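The Peach

Cauã Holanda had wanted the orange basket for 17 years, ever since he was tall enough to see over his aunt's counter, and now it was his!

He carried it up all the stairs to the apartment in Caldeira with his arms wrapped around it like it was a sleepy dog. Calico, who really was an animal and a fat one, followed him up complaining. It was December and the stairwell smelled of oranges and floor wax, and Cauã thought it was the best smell in the world.

He set the basket down on the white table and just looked. The color! Like rust, like the roofs in the old town after rain. He ran a thumb along the braided rim, all the way around, and felt every twist go by. His aunt used to keep bread in it, and letters, and once (for a whole glorious summer) six kittens.

And then there was the peach, which had ridden up in his coat pocket. He put it beside the basket and laughed out loud.

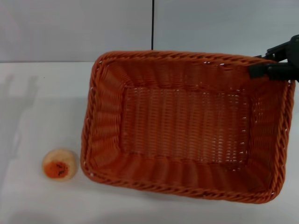
The basket and the peach, together again.

It was the silliest little thing, round and cream on top with a bright orange patch, and he had thrown it at every cousin he had. His aunt always won it back. She would drop it into the basket from across the kitchen without even looking up from the radio.

Cauã walked to the far wall. He turned his back, the way she used to on holidays, and remembered he'd left the peach on the table, and had to go back for it.

The first throw hit the lamp. The second went under the stove, and Calico went in after it and came out gray with dust and extremely proud. The third bounced off the rim and rolled to the door, just as the phone rang.

"Did you get it home?" his aunt asked. She was shouting over the wind in Flastberg, where she had moved to be near the snow.

"I got it home!"

"And are you throwing left-handed?"

He looked at the peach, and at his right hand, and moved the phone to his other ear.

© Ziltex Stories | Contact | Back to top
This site uses cookies. By continuing to read you accept our cookie policy. OK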